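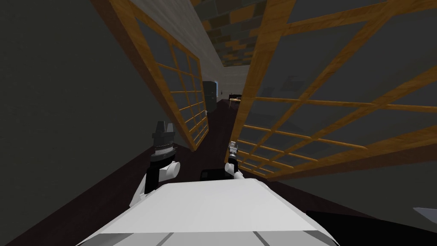 A narrow corridor with a dark floor, rendered view

Reltska Hallway Runner, Slate

Okay, so I've been selling rugs for a while and I still get a bit giddy when a new batch of runners comes in! The Reltska is the one I keep going back to (I have it at home in the long hall between the kitchen and the back door, and I've stopped apologizing for how much I talk about it).

It's a flatweave, wool over a cotton warp, made for us at the Havov mill. It's 69 cm wide and comes in two lengths, 200 cm and 223 cm. The longer one was my idea, as my own hall was just that annoying bit too long for the standard size.

The pile is basically nonexistent, so doors swing over it fine – mine clears by 8 mm and I've never had it catch. It does slide on tile though, so please get a pad. I like the Volleo felt one, and you can trim it with kitchen scissors.

Cleaning: vacuum it with the brush turned off, and blot spills with cold water. Don't put it in the washer. I did that with a sample and now I own a very thick placemat.

Colors: Slate, Oat and Moss. Moss is sold out until September, sorry! If you want something softer underfoot, have a look at the Calvo, though it's thicker and you'll need to check your doors first.

Ships rolled, never folded. Returns within 30 days, unused, in the original wrap.

Page updated 2026-06-10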